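4.2 Setting out the shape blocks

The Zurnen sorting set is used on a flat, level surface. Allow clear space on all sides of the board so that blocks can be set down next to it between rounds.

Before you start

Check each block for chips or splinters. Wipe the board with a dry cloth. Do not use solvent cleaners on the board or on the colored faces.

CAUTION: Small parts. Keep the blocks away from children under 4 years of age.

Laying out the board

1. Place the board flat on the work surface. Press down on each corner in turn. If the board rocks, turn it over or move it.

2. Select two red, two green and two yellow blocks for the starter layout. Return all other blocks to the tray.

3. Set the blocks on the board with their flat faces down. Place one red star by itself on the left half. Form a column near the center with the red cylinder at the back, the green cylinder in front of it and the green star nearest the user. Put both yellow blocks together on the right.

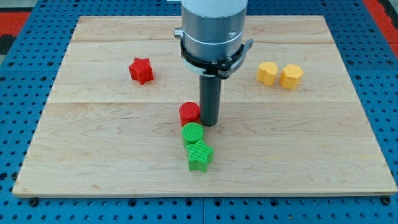
4. Check the layout against card 33. Blocks in the center column may stand close to each other. The red star must stay well apart from all other blocks.

5. Start the round. Blocks are sorted first by color, then by shape.

NOTE: Stars are easiest to lift by the sides, between two points. Cylinders can be gripped anywhere on the curved side.

Storage

Stack the cylinders in the deep end of the tray and lay the stars flat on top. Store the board upright, away from heaters and direct sun. Replace any block that no longer sits flat. Spare blocks are ordered singly by color and shape.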